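### 3.2 Where things get put down

I should own up to a bias before I go any further. I came to this study as a person who leaves keys in the fridge, so I wanted very much to find that putting things in fixed places doesn't help anybody remember them. The Proltstead diaries didn't oblige me.

We had 2796 diary entries from 916 people, each one written on the evening of a day when something in the house had gone missing for a while. Kamran Sial and I read the lot (over 30 evenings and far too much toast), and we sorted them by the kind of place where the thing was last put down — a hook, a drawer, a shelf, an open container, or what Kamran called "the wilds", meaning stairs, windowsills and the tops of other things. Open containers gave us the most trouble. People wrote "the tub", "the box" or "the bin" quite happily when they owned several of the same sort, and we often had to read three or four entries before we knew which one they meant. Figure 3 shows the sort of pairing I mean.

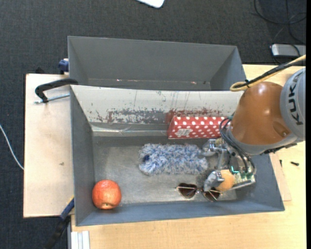 **Figure 3.** Two open grey bins placed side by side along their long edges.

When two containers look alike and stand together, I'd expect the memory of "in the bin" to hold up well and the memory of "in which bin" to fade first. Eglė Zariņš has argued for something close to this in her work on kitchen cupboards, and our diarists seem to agree with her. One wrote that she had emptied the left-hand tub twice before it crossed her mind to try the right. Another blamed his brother for a whole page!

Labels came up less often than I'd hoped. Liesbeth Jacobs, who coded the Trosberg entries separately, thinks people stop reading their own labels once they've lived with them for a bit, and I'm inclined to believe her, though the diaries can't settle it. We only asked what had been lost and where it was found. If I were doing it again I'd ask about labels on the first page, and I'd leave more room for drawings, which several people squeezed into the margins anyway.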